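Gripper Care and Setup, Handout 3: Fingers, Pads and Pivots
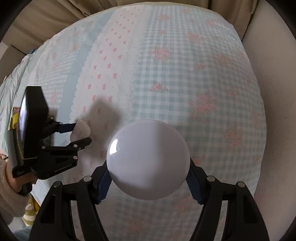
Welcome back, everybody. Last time we got the controller talking and this time we get to the part I like best, which is the fingers! Everything your robot learns about touching the world comes through two small pads and a handful of pivots, and if those are off, no amount of clever software is going to save you. Look at how the blue ridged pads sit against the sides of the white ball, one on each side – that's the kind of contact I want you to have in mind when you set yours up. A smooth round thing is a mean test object and a very good one, so we'll be using a ball a lot in this unit. You can also see the round metal rivets on the linkages and the long slots in the arms, and we'll come to both of those in a minute.

Before you start

Take the tool off its charger and switch it off. I know, I know, but I've had my thumb in one. Clear a patch of bench, put down a cloth, and get out the brush, the lint-free wipes, the small hex keys and your log sheet. If you share a Maltik kit with another pair, write your kit number at the top of the sheet (1375 and 1463 look very alike in my handwriting, so please print).

Pads

Brush along the ridges, never across them. Dust and fuzz pack down into the grooves and the pad goes slick long before it looks dirty. Then one pass with a damp wipe, and let it air dry. No alcohol on these! Rigoberto Palacios in the Merach lab did a whole drawer of pads with it and they went hard as a shoe heel.

Now press each pad with a fingernail. It should give and come back. If the nail mark stays, change the pad, and change the other one too – I want both sides the same age. Peel from the tip down toward the base, clean off the old glue, line the new pad up with the tip of the finger and press for a slow count of thirty. The usual mistake is setting it a hair crooked, and then everything you pick up rolls a little as the jaws close.

Pivots and linkages

Open and close the jaws slowly by hand with your ear right next to them (yes, really). You're after a smooth, dull sound. A click usually means grit in a pivot, and a rattle means wear. Blow the grit out through the slots, work the jaws again, and only then reach for oil. One tiny drop per pivot, wiped off straight away. Araceli Barrera, who ran this class before me, used to put the oil on with a toothpick and I've never found anything better.

Next, hold the base still and wiggle one fingertip side to side. A bit of play is normal. If it moves more than 2 mm, tag the tool and put it on the Hedegaard shelf by the door. Please don't tighten a rivet with pliers, you'll only bend the arm, and then we're replacing the whole side.

Squaring the jaws

Close the jaws on a strip of paper and tug it. Then try again with the strip near the tip, and again near the base. You want the same drag each time. If the tip is loose and the base is tight, back off the stop screw a quarter turn and go around again. Kamlesh Kaushik asked last year whether you can do this with a pad on one side only, and no, you can't, the gap will be wrong.

The ball test

Pick up the ball at its widest point, lift it a few inches and hold for a minute. Tip the tool left, then right. Do it 3 times and write down every slip, even a little one. Slips always to the same side mean a crooked pad or a worn pivot on that side. Slips in every direction mean dirty pads, so back to the brush you go.

After that try something thin and flat, a jar lid is perfect. Flat things only touch a small part of the pad, so they show up tip problems that the ball hides.

For next time

Finish your log sheet and upload it to Sendcombe by 5 p.m. the day before class. Read the section on stop screws in the Maltik guide. Xóchitl Espinoza is in the lab in the mornings all through November if your jaws won't square, and Jacinto Ayala has the spare pads – sign for them, please!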